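Kalleo Table Chores — README and data card

A set of recorded two-handed tabletop tasks, put together to check how far machines have come with ordinary kitchen and packing work. 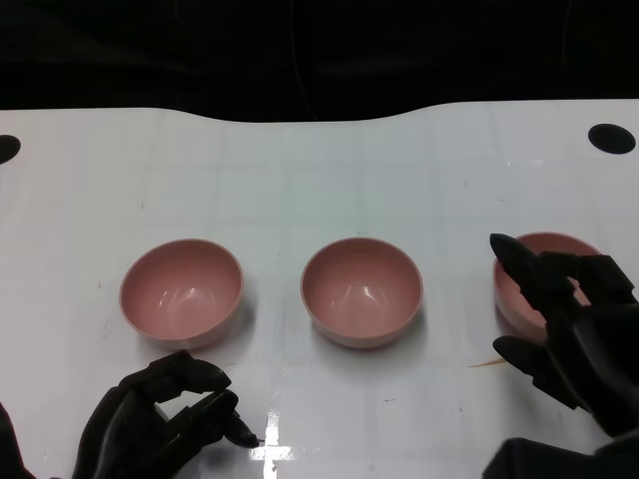 Landry, after reading the draft of this card, wrote back that stacking bowls is the wrong test. A person does it without looking, so a robot that manages it has only caught up with the easiest minute of the evening. Landry wanted dirty dishes, a full sink and a dog in the room before anyone used the word chore.

We agree with part of that. The tasks in this release are small, and the results should be read as results on small tasks. Dirty dishes are planned for a later release. The dog is not.

What is in the set

There are 102 episodes covering 7 tasks. Each episode is one attempt at one task, from the start position to either the finished state or a stop by the operator. Failed attempts are kept and labeled.

Tasks:
stack_bowls — put matching bowls into one stack
unstack_bowls — take a stack apart and set the bowls in a row
wipe_spot — wipe a marked area with a folded cloth
fold_towel — fold a hand towel in half, twice
sort_flatware — put forks and spoons in separate trays
close_carton — close the flaps of a small shipping carton
load_tote — move boxed goods from the table to a tote

The first five are household tasks. The last two came from Dollska, who run a small packing line and asked whether the same hands could do both kinds of work.

How it was recorded

All episodes use two hands and a head-level camera. An operator drives both hands. Nothing in this release was done by a policy running on its own; the policy runs are in the Drotau repository and have their own card. Please don't quote the success labels here as robot success rates. They tell you what a trained operator could get out of the hardware.

Files

episodes/ — one folder per attempt, with video and joint logs
labels.csv — task, outcome, operator notes
splits/ — train and test lists
tools/ — 2 scripts, one for playback and one for checking logs against video

Run the log check before training. A few early folders have a late first frame, and the script trims them.

What we think it shows

Rigid things with an open rim are in decent shape. The operators found bowls the most comfortable task, and most of their notes on it concern lifting one bowl without pushing its neighbor. Cloth is much harder. The towel task has the longest episodes and the most stops, usually at the second fold. Flatware is slow, as thin handles lying flat are hard to get a fingertip under.

Carton flaps went better than Dollska expected, but no packing line would accept the pace. Our own reading is that a machine working at this speed could be useful in a house overnight and would be in the way on a shop floor.

Known problems

Hands often cover the object being grasped, and there is no second camera angle to fill in what is hidden.
The glossy tabletop produces glare that can confuse depth estimates.
Operator notes before March are short and sometimes missing.
Outcome labels for wipe_spot were judged by eye — treat them as soft.

Changes

Version 2 adds load_tote and fixes the column order in labels.csv. Older loading code will need the new header names. Corrections to labels are welcome through the issue tracker; include the episode folder name and the time in the video.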